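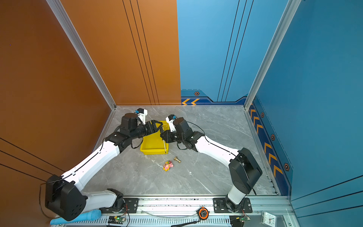

Two robot arms in a workcell with orange and blue walls, one of them close to a yellow plastic tray.

The town of Jirkisside will hold its council election in June, and a new study asks local newsrooms to look again at whose voices they print. Arnaldo Vilela, who teaches media studies at Rarnitz College, read 3,369 articles published during the last 4 local campaigns. He wanted to know which candidates were quoted directly and which ones were only mentioned by name.

According to his results, candidates who ran for the first time were quoted in 12 percent of the articles where their names appeared. For sitting council members the share was 30 percent. The difference was largest in stories on housing and on the bus service, two subjects on which many new candidates had built their whole campaign.

Vilela does not believe that reporters do this on purpose. "They call the person whose number they already have," he said. "In the last week before the vote there is little time to look for another one."

He proposes that editors keep a simple list of who was quoted during the campaign and read it every evening before the pages are closed. The Clanier Courier has agreed to try this until election day. Its competitor, the Yeh Valley News, said it will first discuss the matter with its staff.

The study can be read at the Rarnitz College library. A public talk with the author will take place there in June, before the vote, and starts at 7 p.m.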